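**Ticket status:** reopened (again)
**Site:** Fumstead office, upstairs
**Problem:** Every print job from the Sundgate booking system comes out with 13 blank pages behind it

Reopening this because closing it didn't fix the printer.

Symptoms as before. Someone prints a one-page booking confirmation, the page comes out fine, and then the printer carries on with 13 sheets of nothing. Test pages are fine. Printing from email is fine. We got through 1000 sheets by Friday, most of them still very clean and now stacked beside the kettle as notepaper.

Tried so far:

- Restarted the printer. No change.
- Restarted the computer. No change, but it did install an update and move all my icons.
- Deleted and re-added the printer. Now there are 2 of it in the list, and both do it.
- Changed the paper size from Letter to A4, as Jasness support suggested. We've only ever had A4.

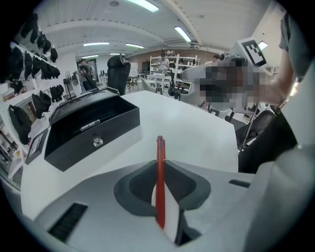

After that I printed the confirmation to PDF, and the PDF has 14 pages. So I'd like to withdraw my earlier remarks about the printer, at least the ones in writing. The fault looks to be in the Sundgate template, which has a footer box stretched a very long way down.

**Workaround:** choose "Pages: 1" in the print window. It takes 5 seconds and everyone forgets.

**Update, 3:40 pm:** Jasness say the template belongs to Sundgate. Sundgate say it was customised by Jasness. I've forwarded each reply to the other – please leave this one open until the footer is fixed.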